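Prorko hand bracket for two-arm robots -- good part, bad cable guide

Review by Faraji Mwakyusa
My rating: 3 of 5

I bought the Prorko bracket to put a gripper on our two-arm robot, which we use for laundry work: taking cloths up, putting them in the washer, taking them out again. Before this I had the Surnberg bracket, and it was strong but too heavy. I have now used the Prorko for 239 cycles, so I think I can say something useful, also about the fault I had in November.

What is good

The bracket is light and the fit is exact. I needed 17 minutes to mount it, with the one hex key that comes in the bag. The holes line up, nothing had to be filed, and the gripper sits straight. The paper instructions are short but correct. With the lighter wrist the arm is quicker to stop, and I could raise the speed a little for the free moves.

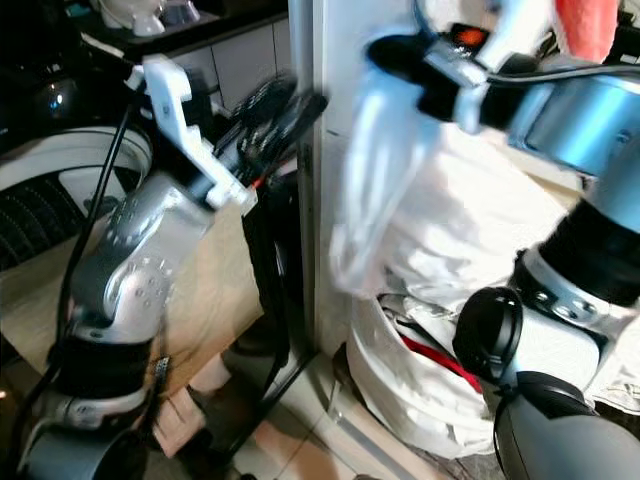
The speed is also where my trouble began. The bracket has a small guide for the gripper cable, and the guide is open on one side. In slow work this is fine. In fast work the cable walks out of the guide, little by little, and you do not notice it from where you normally stand.

What went wrong

At cycle 211 the left arm was reaching down to the washer door with a cloth. The cable had come out of the guide and was caught between the bracket and the wrist. When the wrist turned, the cable was pulled tight and the gripper lost its signal. It did not open. It stayed closed on the cloth, and the arm continued its move for a moment, because the arm controller did not know that the gripper was gone.

I pressed the stop button. The cloth was torn and the connector was bent, and the rubber seal of the washer has a mark now. No person was hurt, but my hand had been at that door one minute before -- I was picking out a sock. I do not do this anymore without the stop pressed.

I wrote to Prorko the same evening. They answered after two days, politely, and sent a new connector free of charge. They say that the guide is made for cables up to a certain thickness and mine is thinner. This is not written on the product page. It should be.

My repair

I closed the guide with a Koltar cable clip and left more slack before the wrist. I also changed the program so that a lost gripper signal stops both arms. Please do this second thing even if your cable never moves. After the repair I ran the remaining 28 cycles with no fault, and I check the clip each morning.

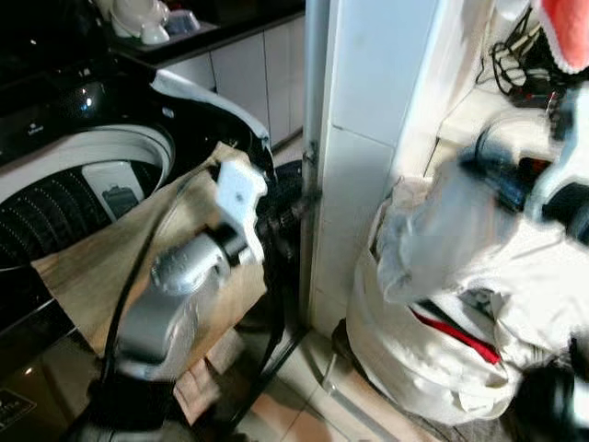

Should you buy it?

If your robot works slowly, yes. If it works fast near a door or a drum, buy it only together with a closed clip, and test the full reach of the arm by hand first.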